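September, nearly midnight

Choir started up again tonight and I am far too wound up to sleep! A whole summer of humming in the car and now, finally, forty minutes of real alto line. 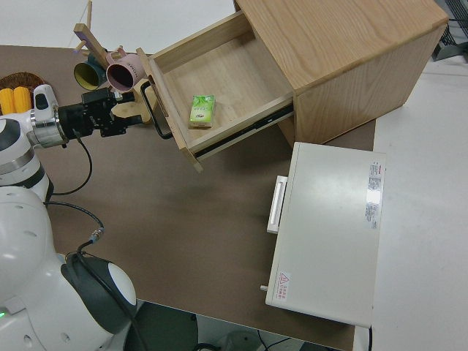

We're doing the Sarnholm psalms, printed in 1589, and they are gorgeous. Saskia Ruawai is conducting this year. She had us sing the first one on "loo" until the chords locked, and I got goosebumps right up my neck – twice. 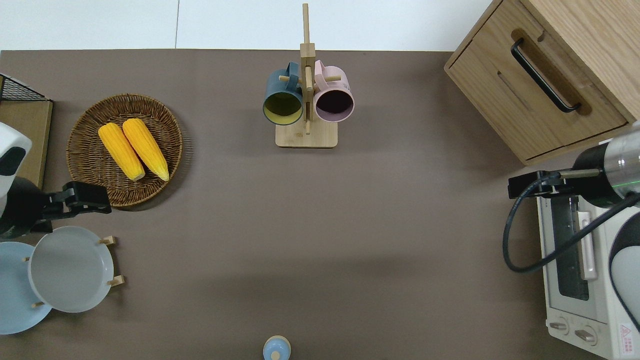
The second psalm is the hard one. The altos sit on one note for ages and then leap, and I kept leaping early. I went over it again at home, staring at the two mugs on the rack, the teal one tipped on its peg, and counting under my breath. Got it on the 3rd try. 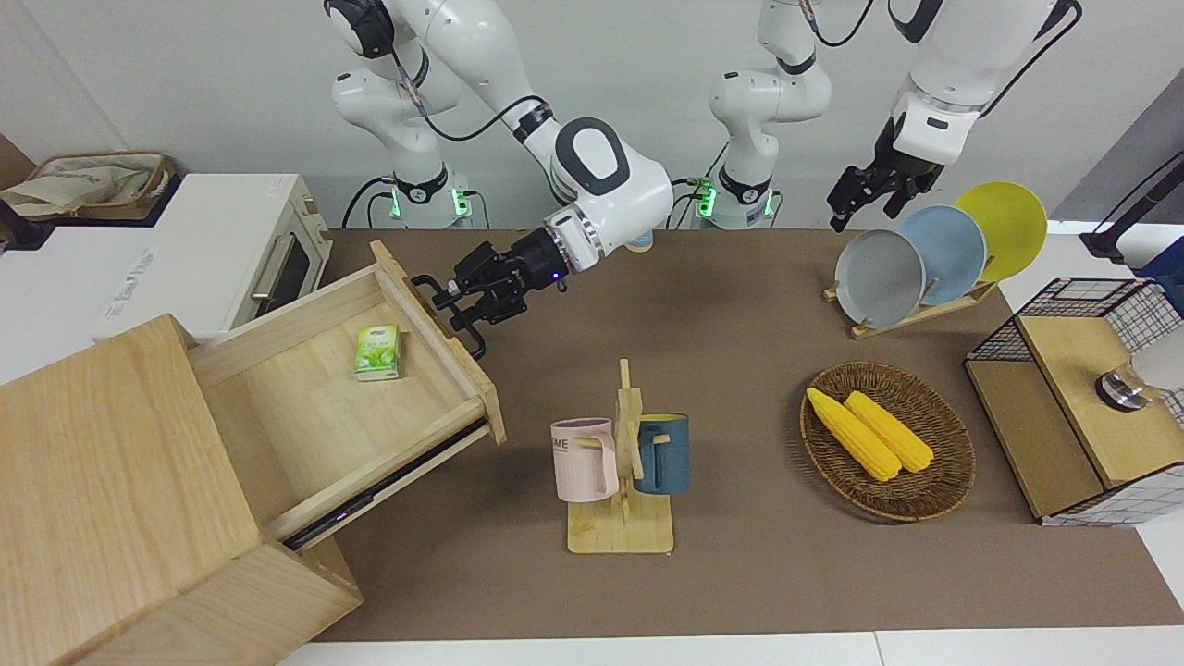 Eckhard Kuhlmann is back with the basses, thank goodness. He spent the summer in Grasberg and came home with a low D you can feel through the floor. He thinks the church in Dilstead will suit us better than Edet did. It seats 400, so I'd better tell everyone I know.

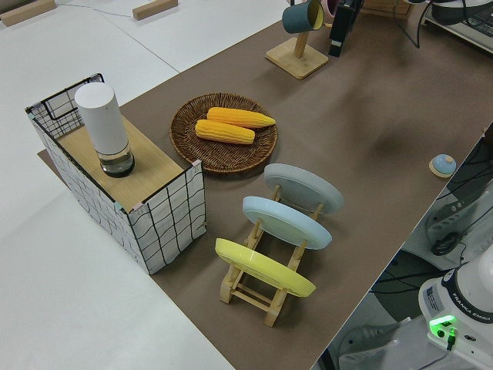 To practice before next time

Psalm 2, the leap. Psalm 5, all of page 3. Breathe lower. Ask Saskia about the Latin vowels.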